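right, the great makeup brush sort-out has begun and I'm going to post my way through it because otherwise I'll wander off and put the kettle on

background: I've been promising myself this since January. every brush I own lives in a heap in the bathroom drawer with hair grips and old receipts and one very sad lip balm. I reach in every morning and come out covered in bronzer

plan is to get the lot out onto the white table where I can see the state of them, then decide who stays. table has been wiped down twice already and will need it again, loose powder gets EVERYWHERE

first discovery: I own 3 brushes for doing eyebrows. I have never once done my eyebrows

second discovery: the big fluffy one from the Fuchs set sheds like a labrador. it's been leaving hairs on my face for months and I kept blaming my scarf. gone, bye

now the one I'd grab in a fire. short shiny black handle, long silver middle, dark bristles going pale at the tips. it's the shape I like best, rounded but coming in a bit at the end so you can get right in beside your nose
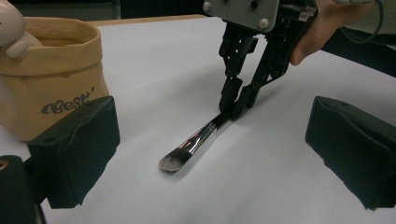 The favourite, with the beige folded-top tub on the left.

can we talk about that tub for a sec because I love it. it's that crinkly papery stuff and you roll the top down into a cuff, so you can make it as tall or short as you fancy (I did two goes at the cuff, first one was wonky)

I was thisclose to buying one of those spinny acrylic organisers from Bokdale. it had 200 reviews and most of them were people saying the bottom cracked, so no thank you

washing next! I use the Ginari solid soap, the one in the little tin. damp bristles, swirl, rinse, swirl again until it stops coming out the colour of tea. keep the water off the metal bit or the glue goes and the whole head drops off in your hand. ask me how I know

drying: flat on a towel, heads hanging just over the edge of the worktop. do NOT stand them upright wet. overnight is usually enough for the little ones, the dense foundation ones take ages

someone's just asked if I keep the plastic sleeves they come in. no! I did for years, had a whole carrier bag of them, what was I planning

keep pile is much smaller than I expected and I'm a bit smug. the Flurnow blender stays, the angled one stays, the black and silver one obviously stays

drawer still needs hoovering out. found a foreign coin and a button in there, will report back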